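Print this article | E-mail this article

Does a dish rack need to come in pieces?

Elaine Godoy has sold kitchen goods for 21 years, and she would like me to believe that the ordinary dish rack is a problem. I told her mine cost very little and has held plates since I moved in. "And how does it fit your counter?" she asked. Badly, I admitted. It hangs over the sink by an inch.

That inch is her whole pitch. Eltason, the small firm she runs with designer Thaís Quintana, is working on a rack called the Kondska. The base goes together in segments, so a buyer can make it as long or as short as the counter allows. The dividers stand on top.

I asked Quintana whether people really want to assemble something to dry a plate on. "Some don't," she said. "My mother doesn't. She told me to call her when it comes in one piece."

My bigger worry was dirt. Every seam is a place for gray water and old rice to settle, and a segmented tray has plenty of seams. Quintana didn't argue. "You take it apart and wash it. If you never wash your rack now, this one won't change you." Godoy looked less happy with that answer than I was.

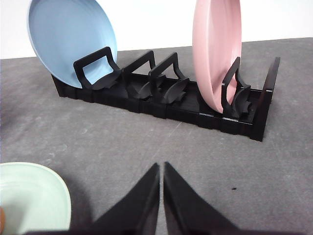 The rack in black, with its upright plate dividers.

The dividers are the part I came closest to liking. Each has an open loop at the top and curved fins lower down, meant to hold the rim of a plate. "Wire racks let a plate lean wherever it wants," Godoy said. Maybe so — but a leaning plate dries too, and I said that.

Then there is the price, which they haven't set. Godoy has a list of 187 people who asked to be told when it's ready, and she plans a first run of 200 in August. Asking to be told is free. I wondered how many would pay. "If it's 100, I'll be fine," she said. Quintana said she would rather not guess.

They offered to send me one to try. I said I'd measure my counter first.

Print this article | E-mail this article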